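6. Quando a garra não abre de volta (falha 676)

Se você chegou até esta seção, provavelmente o Rotero apitou, mostrou o número 676 e parou a gravação no meio de uma dobra. Calma, eu já passei por isso mais vezes do que gostaria! A falha 676 quer dizer que o software viu os dedos fecharem e não viu os dois voltarem à abertura total dentro do tempo esperado. Na maior parte das vezes a culpa é de tecido preso na articulação. As outras causas são pino frouxo e almofada descolando, e a gente chega nelas mais abaixo.

Escrevi isto depois da temporada de roupas do projeto Suvarna, em novembro, quando a Graciela Carrasco e eu perdemos uma tarde inteira com um par de Fetora que travava só com camiseta. Com toalha, nada. Com caneca, nada. Camiseta, 676.

CUIDADO: solte o gatilho e desligue a garra antes de pôr os dedos perto da articulação. A mola guarda força mesmo com o software parado. O Senthil Mudaliar ficou com a unha roxa por querer puxar um fiapo "rapidinho", e ele conhece essa máquina melhor do que eu.

6.1 Conferir a abertura total

1. Deixe a garra ligada ao Rotero e abra a tela de Calibração.
2. Estenda uma peça de roupa lisa sobre a cama ou a mesa. Pode ser a mesma que estava em uso na hora da falha, até ajuda.
3. Aproxime a garra do tecido sem encostar e solte o gatilho por completo.
4. Espere 8 segundos. Os dois dedos têm que parar ao mesmo tempo e na mesma inclinação.
5. Leia o valor na tela. Se ficar abaixo de 60, a garra não está abrindo tudo. Pare aqui e vá para 6.3.
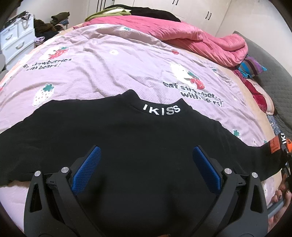
Eu gosto de fazer essa conferência com o olho antes de acreditar no número, porque o sensor de vez em quando diz que está tudo certo com um dedo mais lento que o outro. O que eu procuro é simetria: um dedo tem que ser o espelho do outro. Com a garra sobre a blusa preta isso fica bem fácil, as almofadas azuis se destacam e sobra um vão largo de tecido entre elas. Se um lado ficar mais em pé, anote qual é, você vai precisar saber na hora de mexer nos pinos.

Nota: faça o teste segurando a garra como você segura para trabalhar. Apoiada na mesa ela se comporta muito melhor, a danada, e o defeito some.

6.2 Repetir a falha com tecido

Agora vem a parte chata: tentar fazer dar errado de novo. Se você não consegue repetir a falha, não tem como saber se consertou.

1. Comece uma gravação de teste (o Rotero guarda numa pasta separada, não vai sujar o seu conjunto de dados).
2. Pegue a roupa por uma parte sem costura grossa e feche a garra devagar.
3. Levante só um pouco, o bastante para o tecido formar uma dobra.
4. Solte e observe se o pano se desprende das duas almofadas.
5. Repita em outro ponto da peça, de preferência perto da gola, e depois troque de mão.

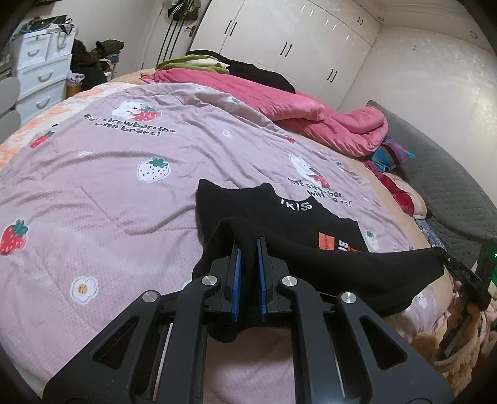

Tecido fino é traiçoeiro por um motivo bobo: ele sobe. Quanto mais fundo você entra com os dedos, mais pano vai parar perto dos braços da garra, e malha de camiseta adora um vãozinho. Repare em como o tecido preto fica franzido para cima bem onde as almofadas apertam. Essa dobra é o limite que eu uso. Se ela crescer e chegar à articulação, solte, recue e pegue de novo com menos pano. Outra coisa que me pegou de surpresa foi a segunda garra: quando as duas trabalham na mesma peça, uma puxa a manga e a outra recebe o tecido esticado de lado, e aí ele escorrega para dentro do mecanismo. Se a falha só aparece com as duas em uso, teste uma por vez.

CUIDADO: nunca puxe a roupa para soltar a garra travada. A Vimala Pillai, da oficina da Pradthorpe, me mandou a lista do que já chegou lá com o braço empenado por causa disso, e a lista é comprida.

6.3 Soltar o tecido e reapertar os pinos

1. Encerre a gravação e desligue a garra. As duas, se estiver usando o par.
2. Apoie a garra travada em superfície macia, com os dedos para cima.
3. Abra os dedos com a alavanca manual, nunca com a mão direto nas almofadas.
4. Tire o pano no sentido em que ele entrou. Para fiapo, pinça de plástico.
5. Passe a unha na borda de cada almofada. Se levantar, troque (seção 9).
6. Experimente os pinos com a chave que veio na caixa. Pare quando sentir resistência. Pino apertado demais deixa o dedo lento e você ganha outra 676 de presente!
7. Ligue, volte ao 6.1 e confira a abertura de novo.

6.4 Voltar a gravar

Antes de retomar o trabalho de verdade, faça algumas pegadas leves com o par, cada garra do seu lado da cama, sem cruzar os braços. O Sreekumar Ramasamy prefere recomeçar com uma mão só e acrescentar a outra depois. Funciona também, só demora mais.

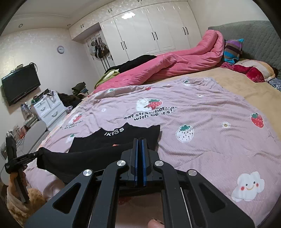 Fig. 6-3. Par de garras sobre a cama, com a peça preta logo à frente.

Nota: apague os trechos gravados durante a falha. O Rotero marca o instante do erro, mas o movimento já vem ruim um pouco antes, então eu corto com folga.

Se a 676 voltar depois de tudo isso, veja o contador de ciclos em Sistema > Desgaste. Passou de 3.000 ciclos com a mesma mola, troque a mola e nem perca tempo com o resto. Se o contador estiver baixo, mande a garra para o Vilho Kinnunen, na assistência da Pradthorpe, com o arquivo de registro e um bilhete dizendo qual dedo ficou para trás e que tecido você estava usando.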